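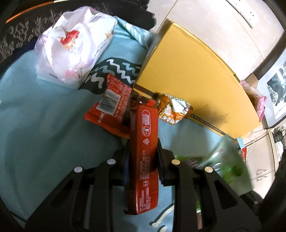
For my final project in Consumer and Community Studies I wanted to look at something every person in my building does without thinking, and that is eating between meals. I grew up in a house where snacks were a kind of weather – they were always there, and you only noticed them when they changed. When I moved into student housing in Brimville, I started noticing what people bought from the hall vending machines and the corner store, and how small the print had become on almost everything. A red packet with columns of tiny white text can carry a great deal of information, and I began to wonder whether anyone my age reads it. That question grew into this report, which covers one spring term of asking my neighbors how they choose, share and think about snacks.

Reading time: 4 minutes

How I went about it

I wrote a short paper survey and left copies in the laundry room and the two shared kitchens, with a shoebox for the answers. I printed 150 and got 79 back, which my instructor told me was a very good return for a survey that offered no prize. (I did put a bowl of pretzels next to the shoebox for the first few evenings, so maybe that counts as a prize.) After that I sat down with a few people who had ticked the box saying they were happy to talk more, usually over tea in the second floor kitchen, and those conversations ended up being my favorite part of the whole project.

The survey asked when people snack, where they buy, what they look at on the packet, and whether they had ever changed their mind about a product after reading the label. I left a big empty space at the bottom for comments, and I am so glad I did, because people filled it with stories about grandmothers and road trips and one very long complaint about the disappearance of a certain lemon cookie.

What people told me

The busiest snack hour in our building is late, well after dinner. Of the people who answered, 47 said they eat something most nights between ten and midnight, usually while studying. Several wrote that they aren't hungry at that hour at all and simply want a reason to get up from the desk. I recognized myself in that one!

On labels, 25 people said they read the ingredients before buying something new. Most of them had a reason that had been with them a long time, such as an allergy in the family or a religious rule about food. The others told me they look at the price first and the flavor second, and that the back of the packet is something you read while you are already eating. One person described it as "the cereal box habit," reading whatever is in front of you because your hands are busy, and I thought that was a lovely way to put it.

Sharing turned out to matter more than I expected. People on my floor have unwritten rules about it. A big bag left open on the kitchen table belongs to everyone, while a single bar in the cupboard does not, even with no name on it. Students who had come from abroad said these rules took them most of a term to learn, and that bringing out sweets from home was the easiest way they found to start talking with people.

What I would do differently

My shoebox only reached people who use the kitchens, so anyone who eats entirely in the dining hall is missing from my results. I also wish I had asked about money in a clearer way. My question said "Do you think snacks are expensive?" and nearly everyone said yes, which tells me very little. A spending diary kept for a couple of weeks would have been much better, though I suspect fewer people would have finished it.

If I carry on with this next year, I would like to compare our building with the older one across the parking lot, where there is no vending machine and the walk to the store is longer. I would also like to show people a few packets with the same facts laid out in larger type and see which ones they pick up first. I have already started saving wrappers in a folder for it, and my roommate has been very patient about the crumbs.

Contact: Consumer and Community Studies office, Brimville | Student work, copyright remains with the author | Back to top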